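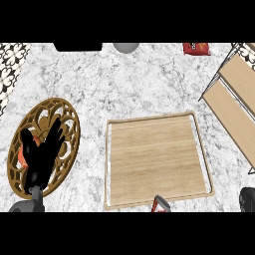
Storing and folding church tracts

Keep printed tracts flat, in the box they came in, with the lid on. A carton of 500 stored on edge will curl within a season. Damp basements are the usual cause of stuck pages. A closet shelf on an inside wall works better.

To fold unfolded sheets by hand, square a stack of 5, score the line with a bone folder against a steel ruler, then fold each sheet singly. Folding several at once shifts the inner panels and the cover text ends up off center.

Coated stock resists rubber stamp ink. Stamp the church address on the uncoated side, or use a solvent-based pad and leave the sheets spread out overnight.

Wire racks: the Mokier 1595 takes tracts up to the standard width. Wider ones need the Binetti 3056. Wipe the pockets with a dry cloth before refilling.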